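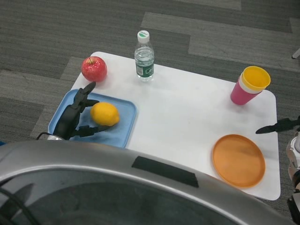 Reltley Task Planner: Software Review

Scope of the review

Reltley is a planning and supervision package for two-armed robots with multi-fingered hands. It takes a written instruction, breaks it into steps, checks each step against what the head camera reports, and passes motion requests to the arm controller. It does not replace the controller, and a site must already have one that accepts position and grip commands over the network.

The Skumbridge laboratory tested the package during September, using the standard licence and no paid support. The purpose was to decide whether it should replace the scripts now used for household object trials. The tests used ordinary items on a low white board placed on the floor: an apple, a lemon, a bottle of water, plastic cups, a plate and a tray.

Installation

Installation took one working morning. The installer found the camera and both arms without help, but the hand drivers had to be added by editing a settings file that the manual mentions only in an appendix. The file is read once, at start-up. Any change to a finger limit therefore means restarting the whole planner, and a restart takes 50 seconds on our machine.

Perception

The object finder is the strongest part of the package. Fruit was named correctly in every trial, including trials in which fingers covered part of it. The lemon in the light blue tray is a useful case, as a hand reaching in from the left soon hides the tray's near side. Reltley keeps the last good outline of an object and marks it as held over until a fresh view is available. Operators can see this in the display, where held-over outlines are drawn in grey.

Results with the clear bottle were less even. The finder relied on the dark green label and the cap, and its estimate of the width of the body moved between one reading and the next. Users who handle clear plastic should raise the smoothing value from its default of 4 to 10. This steadied the estimate at the cost of a slower response when an object was moved by hand.

Nested items remain a weakness. A yellow cup sitting inside a pink one was reported as a single object with two colours. An instruction to pick up the yellow cup was refused with the message "target not separate". The refusal is safe, but the planner does not offer to grasp the outer cup or to ask the operator for guidance.

Planning and control

Plans are shown as a plain list before any movement starts, and individual steps may be edited, reordered or removed. Reviewers found this clear. The planner assigns each step to the left or right arm according to reach, and it will hold one arm still at the side of the board while the other works. Handing an object from one arm to the other is supported only when both arms are given a shared meeting point in advance.

Contact handling deserves mention. When a fingertip meets an object before the grasp is complete, the planner can stop, continue slowly or back away. The choice is set for each object class. The default for fruit is to continue slowly, which we consider suitable for a lemon and too firm for anything softer.

Logging

Each run is written to a single file, with plan steps, joint positions and camera stills on one time line. The replay tool opened files of up to 2000 steps without difficulty. Above that length, scrolling became slow. Export to the Skamen format is included, but it drops the operator's notes, and these must be copied separately.

Documentation

The manual is well ordered and written in plain language. The chapter on hand set-up still describes the previous version of the menus. Sites moving from the Hennessy toolkit will find a conversion guide that covers arms and cameras but omits hands.

Recommendation

Reltley is recommended for laboratories working with separate, solid objects on a fixed surface. It is not yet recommended for stacked or nested items. The Skumbridge laboratory will adopt it for single-object trials and will retain its existing scripts for cups and other stacked ware until the next release has been tested.

15 September 2018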